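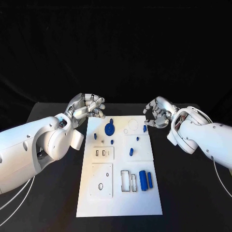

4.2 Laying out the Clulon shape board

1. Lay the white board flat on a dark tabletop, lengthwise away from you. Leave at least 10 cm clear on each side.

2. Place the round blue disc in the upper-left area of the board.

3. Stand one small blue peg to the left of the disc and another below it, slightly to the right.

4. Check for small metal screws before moving any part. Pick them up one at a time and keep them in the parts tray – not on the board.

Note: The board is order no. 655. Replacement pegs are ordered separately from Drurkau.

CAUTION: Small parts. Keep away from young children. Do not force a peg that does not seat under light pressure.

5. Wipe the board with a dry cloth after use. Do not use solvents.

For storage, see 4.3.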